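Open Day at the Emiswood Toy Works

Every August the Emiswood works opens its doors to the public, and every August I mean to go and find something else to do instead. This year it rained and I ran out of something else. Admission is 8 dollars, parking is in a field, and the field is exactly what you'd expect after rain.

Emiswood makes wooden toys: pull-along ducks, stacking rings, a barn with animals, and the alphabet blocks that keep the lights on. The blocks are what most of us had come for, judging by the crowd in the first hall.
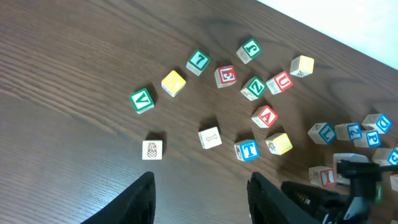
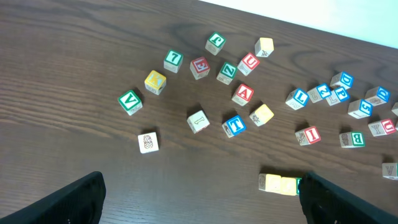

Alphabet blocks, letters and numbers in no order I could work out.

The tour proper starts at the lumber shed. Boards come in on a truck from Frota, a town I had always taken for a brand of yogurt, and then they sit. That was the first thing our guide wanted us to understand: wood sits. It sits in the shed, then it sits in the kiln, then it sits on a rack outside the kiln getting used to things. She spoke for 10 minutes on moisture and I'm sorry to say I enjoyed it. A man behind me asked if they could skip the sitting. She looked at him the way my dentist looks at me.

From there you go through a rubber curtain into the saw room, where they hand out foam earplugs and everyone nods at explanations they can't hear. The big machine at the far end is a Prolia, painted the green of old hospital corridors. It takes in a long square stick at one end and spits cubes out of the other, 500 to a bin. The operator feeds it with one hand and waves at children with the other. I watched longer than a grown man should, and had to be fetched.

Sanding is done in a drum. You put the cubes in, you turn the drum, you go to lunch. I asked what happens if lunch runs long and was told "marbles," which I choose to believe.

The printing room was the quiet one, and my favorite. It smells of ink and warm dust. Each color goes on separately, and each one has to dry before the next, so there's more sitting. Along one wall hang the old picture plates, retired over the years as children stopped knowing what the things were. There's a butter churn and a very worried-looking telephone. The guide said the yak has survived every revision, the other candidates for Y being yarn and yacht, and the factory having strong feelings about yachts.

Then there's the reject bin. You may buy rejects by the bag at the end, and grandmothers who had been perfectly civil through the kiln talk turned ruthless here. I came away with half a bag, mostly Q.

Lunch was in the canteen. The choices were chili or the smell of chili. The coffee comes from an urn that I think predates the saw. It was fine, and the cornbread was better than fine — I went back for a second piece and pretended it was for somebody in the car.

After lunch you can see the Trudon room, named for the house paint company that used to own the building. It's meant to be a museum. It has a time clock, a wall of company picnic photographs, and a doll's house with working shutters that took one employee 55 evenings to build, according to the card. The card doesn't say what his wife thought. A rope keeps you off the doll's house and a sign keeps you off the rope.

A few practical notes. Wear closed shoes or they'll lend you rubber clogs, and you will be photographed in them. The morning tour is the one to take, as the saw shuts down at three and after that you're admiring a parked machine. Strollers can't get past the kiln. The restroom by the paint store has a door that needs a shoulder.

The gift shop is at the exit and also, through clever planning, at the entrance. I bought a duck. It veers left. I've had it up and down the hallway several times now, and I think the trouble may be the hallway.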